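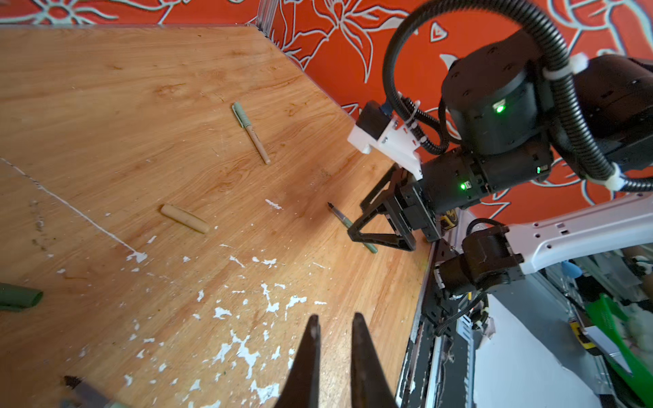 Search this site
Enter keywords

I have a theory that you can tell how much a table is used by how much paint is on it, and I will defend this theory to anyone who comes over and reaches for a sponge.

My sister-in-law is one of those people. She visited in June, looked at the white splatters on the wood, and asked if I'd tried rubbing alcohol. I have not tried rubbing alcohol! I don't want to try rubbing alcohol. The white paint is mine, I've had it for years, and I'd miss it.

I know that makes me sound like a slob, and maybe I am a bit. But I grew up in a house with a dining table we weren't allowed to touch. It had a felt pad, then a plastic sheet, then a tablecloth, and if you wanted to draw you did it on the floor of the hall with a phone book under your paper. I think we ate on that table 3 times. My mother sold it when she moved, in perfect condition, to a man who told her he wanted it for his model trains. Good for him. I hope he's drilled holes in it.

So when I finally had a room of my own to make things in, I went the other way. Orange wood, red-orange wall with huge white flowers and leaves all over it, no coaster in sight. My friend Tomomi Kikuchi says that working in there must be like sitting inside a fruit salad. She has a gray desk and a white wall and makes beautiful things, so I'm not claiming there's a rule. But I get sleepy in gray rooms, and I've never once gotten sleepy in mine.

The part I go back and forth on is the pens. I'm a leaver-out. Green marker here, another green one over there, a pen at whatever angle it landed. People who write books about tidying would like me to have a home for each of them, and I did try it. I bought a set of little stacking drawers from Cornero for 26 dollars, labeled them, and then spent a month not drawing anything, since every idea had to start with opening a drawer. Szymon Kubiak, who used to share a studio with me, has those drawers now. He keeps screws in them and he's very happy.

What I will give the tidy people is caps. Put the cap back on! I lose more markers to my own laziness than to any drawing, and good ones aren't cheap, and a dried-out green is a sad thing to find when you're halfway through a leaf.

But wiping away the marks, sanding the top down, starting fresh every spring like some of you apparently do - no. I've read the arguments. A clean surface is supposed to clear your head. Mine just makes me nervous about being the first one to spill something on it.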